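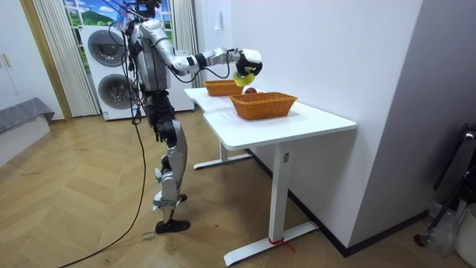

Fig. 1. Humanoid at the desk, yellow object in hand, two baskets on the tabletop.

Unit 6: Reading a success rate

The Stinport sorting paper reports 437 successes, with 115 demonstrations used for training. Before you quote that number, find out what the authors counted. In this paper "success" means the object ended up inside a basket. A drop over the rim scores the same as a clean placement. So does the wrong basket – see the appendix, second table.

Duyên Ninh reran the policy in November with the baskets swapped. She got 35 successes in 631 tries. The authors call this "outside the training distribution." Maybe so, but the title says "general."

A still like Fig. 1 shows a closed hand. It can't tell you which policy was running, or how many resets came first. Treat figures in the other Lastine papers the same way.

For next time: read Tâm Đồng's reply, section 3 only, and write down one result that would change your mind.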